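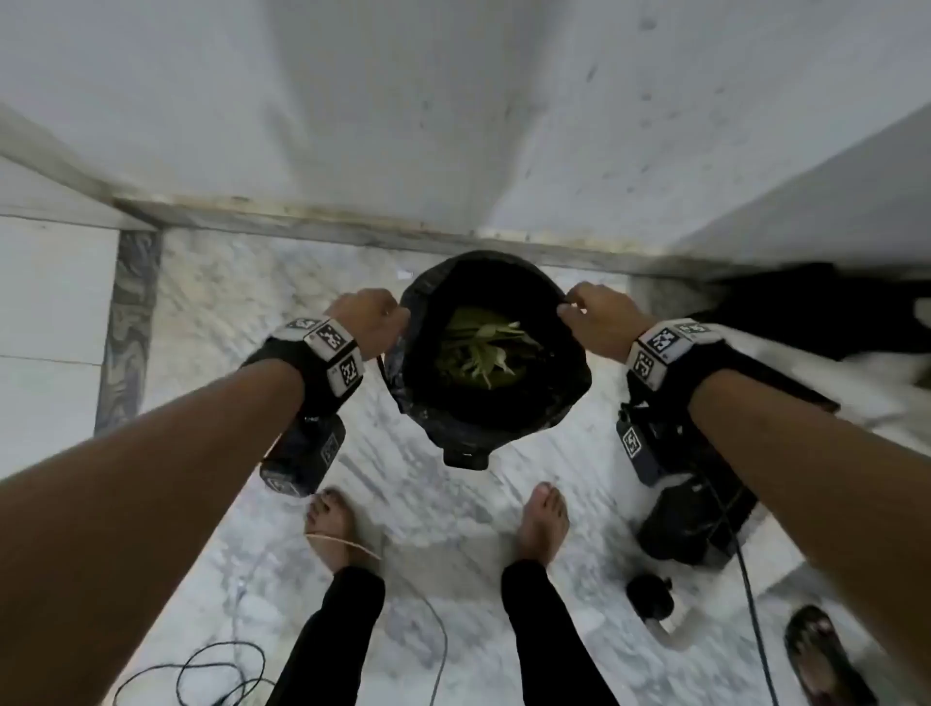 Proceedings > Robot Learning Practice > Full Text > Section 4

Search this volume Go Advanced

4. Recording Rules for Two-Handed Tasks

4.1 Marker placement

The Retdale protocol, in force at all sites since July 2019, sets the conditions under which a household demonstration may enter the training set. Its first rule concerns the wrists. Each strap must carry marker blocks on more than one face, so that at least one block stays readable when the forearm rolls. A single flat marker met this condition in the Plasemau pilot only while the palm faced down. In Figure 3 the mouth of a bag is held open with both hands, and three blocks are visible on each strap, with their faces turned roughly upward and outward. Straps are fitted before the calibration pose and are not moved until the session is closed. If a strap slips, the operator ends the session and calibrates again. Correcting the offset afterward is not allowed.

4.2 Soft containers

Plastic bags need a separate rule. The rim has no fixed shape, and its position must be inferred in large part from the hands. We therefore require a hold period in which both hands grip the rim on opposite sides and the bag hangs clear of the floor, the pose shown in Figure 3. The hold lasts at least 19 video samples. Contents are logged by class only (leafy greens, in the case of Figure 3) and are not weighed.

Dark bags are permitted. Chmielewska argued for excluding them, since a crinkled black surface gives few stable features, but the Duda site reported that most of its homes used no other kind. The compromise was a cap: of every 1,000 accepted episodes, no more than 300 may involve a black container.

4.3 Floor and cables

Homes are recorded as found. Furniture, footwear and other belongings stay where they are, and the operator records the floor material in the session sheet. Cables are treated differently. Any cable lying in the working area is noted before the first episode — coiled or not — and the reviewer at Kimell marks the session for a second check. A noted cable is not grounds for rejection. An unnoted one is, and 200 episodes were withdrawn under this clause during the August audit. Wojciech Chmielewska carried out the second check for all of them, using the same form as for marker faults.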